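Home
About
Services
Get Help
Donate
Contact

About Ukness

Ukness is a reentry and parole support organization. We work with people who are preparing for a parole hearing and with people who have already been released and are serving the rest of a sentence in the community. Our services are free.

Abenezer Workneh started Ukness after nine years as a parole officer. Sosina Wako joined him to run the hearing preparation program and is now deputy director. We have six full-time staff members and work with 73 trained mentors.

Hearing preparation starts several months before the board date. A staff member goes over the file with the applicant, helps collect letters and certificates, and drafts a release plan that covers housing, work and treatment. We do not act as attorneys, and we do not speak for the applicant before the board.

After release, each client is matched with a mentor for the first year. Clients can also get help with ID documents, bus fare, job applications and the reporting rules set by their parole officer. Our Skekberg house has space for clients who have no approved address. To date, 984 people have completed the program.

We also talk with victims' families who want to understand how the process works. Those conversations are handled by separate staff and kept confidential.

The office is open to walk-ins on Tuesday from 9 a.m.

Related
What to bring to your first parole meeting
Skekberg house: rules and how to apply
Become a mentor
December newsletter
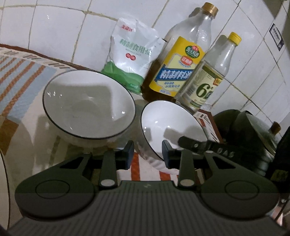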